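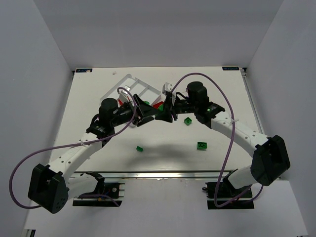
Red and green at the middle of the table, tray behind.

## Colour or shape first? Four-channel tray – Storage and Sorting board, Lukano Forums

### mossbank

Starting a thread on this as the old sorting one has been locked.

I've got a mixed lot of toy bricks to get through and I'm doing them a small batch at a time on a white table. Everything comes out onto the table, gets picked over, goes in a shallow tray, and from the tray into tubs. The tray has three dividers, so four long channels. The colours in this batch are red, green and purple.

What I can't settle is whether to sort by colour first or by shape first. At the moment I'm doing colour, because three colours into four channels leaves one over for odds and ends. That works for the first pass. Then I get to the tubs and find I have a tub of green with every size in it, and I have to go through the green again.

The whole lot is 2156 pieces according to the woman who sold it to me. I have not checked and don't intend to. How do other people do it? I'd like to have it done by the end of July.

### Tinhouse_Ed

Shape first. Always shape. You can pick a red one out of a pile of mixed 2×4s in no time at all. Try picking a 2×3 out of a pile of nothing but red and you'll be there until supper.

This comes up every few months and the answer is the same every time.

### pegandplate

It isn't the same every time, Ed, it's your answer every time.

If the bricks are for children, colour is fine. Mine never once asked for a 2×3. They asked for "more green". I sorted by colour into four ice cream tubs when they were small and it lasted for years. If the bricks are for building from instructions then yes, shape.

mossbank, who's it for?

### mossbank

Fair question. Two uses. Some are going to my sister's boy, who is five, and the rest I want to keep for making up sets with the proper parts. So I suppose both of you are right, which doesn't help me much.

I don't know yet which are going to him. He likes the round ones.

### Garnet Lane

A couple of practical points, whichever way you go.

1. Set the tray at an angle to you if you're reaching in from the side. Square on, your sleeve drags over the first rim.
2. Bring the pile to the tray. People put the tray in the middle and then spread the bricks right out to the corners, and half the time goes on reaching.
3. Turn everything stud side up before you start. A brick on its side can look like a different brick.
4. Don't fill a channel past the ridge. They go over into the next one and you won't spot it.

I did 1570 of the Wondon ones last winter, which are a pain as there are two near-identical reds. I did colour first and regretted it.

### Tinhouse_Ed

Thank you, Garnet.

### Garnet Lane

I regretted it because of the two reds, Ed. With three colours as far apart as red, green and purple I'd do it again. I wouldn't take that as a vote.

### pegandplate

On point 3 – I disagree about turning them all up first. It means you touch every brick twice. Turn it as you pick it up. If you've got hold of it anyway you can see what it is.

Also what is the tray? I've been after something shallow with long channels. The Kutura drawers I bought have square compartments and they're too deep, you have to dig with a fingertip.

### mossbank

I don't know the make of the tray, it came without a box. Raised edges all round, rounded corners, three ridges down the length. The channels are open from end to end so you can run a finger along and push the lot out at once. I think a cutlery tray would do the same job if it was shallow enough, but most of the ones I've seen are deeper.

I take the point about reaching. My pieces do get everywhere. This is the table with the tray still empty. The purple ones are towards the back, and there are reds and greens both by the tray and well away from it.
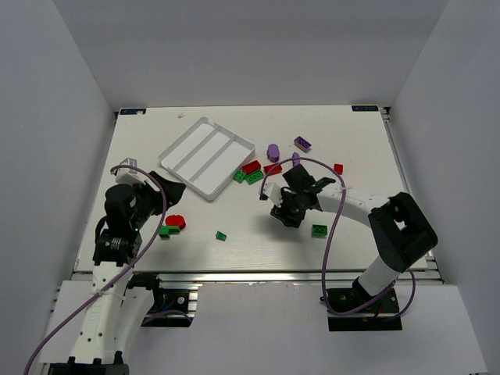 ### Re: Colour or shape first? – Garnet Lane

Yes, that's what I meant in point 2. You've a good little group by the corner of the tray and then the others dotted about. I'd pull the ones at the left and the front in towards that group before starting.

I'd do the purple first. There are only a few and they're together, so you can clear them and forget about them. Then whatever is left is red or green and you hardly have to look.

You've also got a tiny white bit near the back left corner. Worth picking up before it ends up in a channel. White on white is how I lose things.

### Re: Colour or shape first? – Tinhouse_Ed

Look at that purple, though. A flat 2×2, an upright round one and a smaller piece, all going in the same channel. Same with red: rectangular ones, a cube sort of thing and a round one. What use is a channel with all that in it? You'll only have to empty it and start again, which is the exact complaint in your first post.

With four channels I'd do: round, square, long, everything else. Do that for each batch and then colour can wait until you've got the whole lot in tubs. Or never. I've not sorted by colour since I moved house and I don't miss it.

### Re: Colour or shape first? – pegandplate

"Everything else" is going to be your fullest channel by a mile.

### Re: Colour or shape first? – Tinhouse_Ed

It's always the fullest. You go through it again afterwards.

### Re: Colour or shape first? – pegandplate

So you handle them twice as well.

### Re: Colour or shape first? – D. Hepburn

Davina Hepburn here. I run the toy table at our village hall sales and sort donated bricks most weeks, so I have fairly fixed views.

We do neither at first. Size, by eye, big or small. The small ones are what get lost and the small ones are what people come back and ask for, so they go in the tray and the big ones go straight in a crate. Then the small ones are split by colour and the big ones are left alone. Our last lot was 939 pieces and it was done before the tea urn was on.

I'd add that a white table is good for red, green and purple and hopeless for white and pale grey. We keep a dark tea towel for those. An old bath towel will not do, the studs catch in the loops.

If you are giving some to a five-year-old, wash them. Net bag, warm water, bit of washing-up liquid, dry them on a rack. Don't put them away damp.

### Re: Colour or shape first? – mossbank

Thanks Davina. I had not thought of size as its own step. It does make sense for the nephew's share, as I could give him mostly the big ones and a few round ones.

I tried a batch both ways to see. I timed the colour one and it came to 11 minutes, with me stopping to look at things. I forgot to time the shape one. It felt slower but I may have been paying more attention.

One thing I did notice is that green is where I go wrong. I'll have two green pieces going at once and assume they're the same, and then see that one is a good wide face and the other is a narrow long one. It's easy to tell if you look at them side on and see where the studs come, less so if you're only thinking "green". 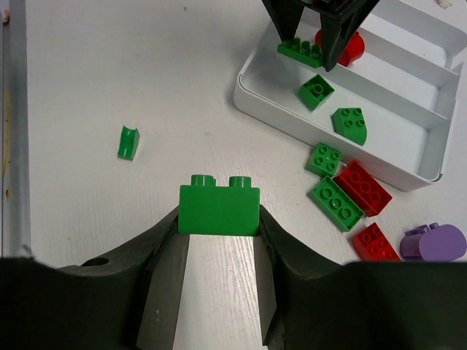

### Re: Colour or shape first? – Tinhouse_Ed

That is my whole argument in one go. Two greens, two shapes, one channel.

### Re: Colour or shape first? – Garnet Lane

I'll give you that one. If green is the mixed colour, mossbank, then use your spare channel for it. Wide green in one, long narrow green in the other, red in the third, purple in the fourth. No odds and ends channel at all, just put those on a saucer at the side.

### Re: Colour or shape first? – pegandplate

That's what I'd do too. Agree with Davina about drying. I put a batch away wet once in a lidded tub and the smell was something else.

Pringle in the precinct had shallow trays in the baking section last time I was in, by the way, if anyone else is looking. Not divided, but you could cut strips of card for the ridges.

### Re: Colour or shape first? – mossbank

Right, going with Garnet's version for the next few batches: two channels of green, one red, one purple, and a saucer. Small pieces in the tray and big ones straight in the crate, as Davina says. I'll swap to Ed's way for a batch later on and time it properly.

Does anyone label their tubs on the lid or the side? Mine are stacked, so I'd assumed the side.

### Re: Colour or shape first? – Garnet Lane

Side. And on the short end if they're going on a shelf.

### Re: Colour or shape first? – Tinhouse_Ed

Clear tubs, no labels.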